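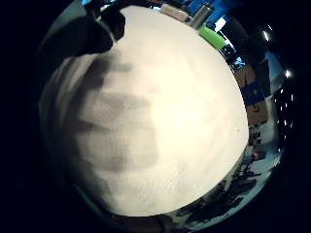

Shadows across a rounded white surface.

Ultwood Council Opens Its Budget Records to Everyone

28th November

Ultwood residents will soon be able to look up where their city's money goes, line by line, from a phone or a library computer. The City Council voted last night to put its full spending records online, and the new public site will open in March.

The site, named Ranance, will list every payment the city makes over $300, with the department, the date and the reason for the payment. Until now, anyone who wanted those details had to file a written request at City Hall and wait up to 13 working days for a reply.

"I'm so happy to see this pass!" said Council President Afia Opoku. "People have been asking us for years to make the budget easier to read, and now they'll be able to sit down at the kitchen table and see what we spent on road salt, or park benches, or this very press release."

Around 2,000 residents answered the council's survey on open records last spring, and many of them asked for plain labels in place of account codes. Ranance will use those labels throughout, and each page will have a button for sending a question straight to the finance office.
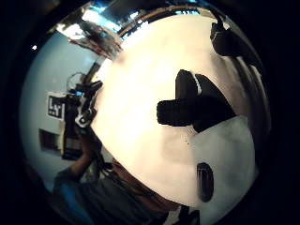 Try it before it opens

The council will hold 2 preview evenings, one at the Gbeho Street Library and one at City Hall. Staff from Ollico, the local firm building the site, will be there to show how searches work and to write down what people would like changed. Both evenings are free, and children are very welcome.

Dates will be posted at the library and on the council's notice page. Residents who can't come may send comments to the City Clerk in writing.

Filed under: City Council, Budget & Finance, Open Records

Recent news
Council approves winter parking rules
Gbeho Street crossing: how to comment
Seats open on the Planning Board
City Clerk's office extends evening hours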